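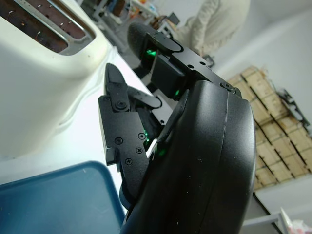

Home | Archive | By thread | By author | Search | Subscribe

Re: [breakfast-things] cream toaster, crumbs + the smell
Nazma Mollah
Friday, 7:42 am
Print this message | E-mail this message

Shobha, all,

Typing this before work so excuse the mess. Quoting your note first so people can follow.

> From: Shobha Annamalai
> To: the list
>
> Picked up a secondhand toaster at the Grotcombe church sale, cream
> white with a metal rim round the slot. Looks great on the counter.
> Trouble is it smells like burnt raisins every single time, even on
> the lowest setting. I've wiped the outside down twice. One side
> browns darker than the other too. Do I take it apart? My
> brother-in-law says shake it over the sink and stop fussing.
> Also is it worth keeping at all, I paid 3 dollars for it.
>
> Shobha

OK. Don't take it apart. Unplug it first, wait till it's stone cold, THEN do anything. I know you know. Saying it anyway.

Crumb tray. Did you pull it? You don't mention one. On a lot of them it slides out the back near the cord and if the last owner never found it there's years of raisin bread in there. Mine was stuck down with something like tar. Soaked it overnight in hot water and dish soap, scrubbed it, dried it on the rack till the next day. Don't put it back damp.

If there's no tray then yes, your brother-in-law is right, upside down over the sink. Or better over newspaper, the sink just gets clogged. Tap the sides with your palm. Don't bang it. Then turn it back over and do it again, more comes out the second time for some reason.

For the inside walls use a dry pastry brush, soft one. Brush down and not across, and keep off the wires. No water in there, no spray, no oven cleaner (Willy Bosman did oven cleaner, ask him how that went). No forks or knives either. A wooden chopstick is okay for a raisin stuck at the bottom, unplugged again.

After that run it empty 2 times on medium with the window open. It'll smell worse the first time. That's the leftover bits burning off, should be a lot less on the second go. If it smells like plastic and not like food, stop using it. Different problem and not a cleaning one.

The uneven browning, hmm. Stand and watch it from the side on the next slice, don't lean over it. If one side never glows then that element is gone and for 3 dollars I would'nt bother. If both glow but one's a bit weaker just flip the bread halfway. My mother did this for 10 years and never complained.

The metal rim cleans up nicely with a little white vinegar on a cloth, wrung nearly dry. Baking soda paste on the cream part if it's gone yellow, but test somewhere at the back, paint came off my old kettle that way. Don't use the green scrubby thing, it scratches.

Francine Charbonneau had one that sounds alot like yours, she posted a long thing about it in October, search for "raisin" in the archive. I think she ended up swapping the cord as well. Look at your cord. If it's stiff or cracked near the plug get someone to replace it before you make another slice.

Yamuna, did you still want my spare crumb tray? It's in the drawer, no idea if it fits yours. Measure across the opening and tell me.

Got to run, bus.

Nazma

Previous message | Next message | Reply to list
Print this message | E-mail this message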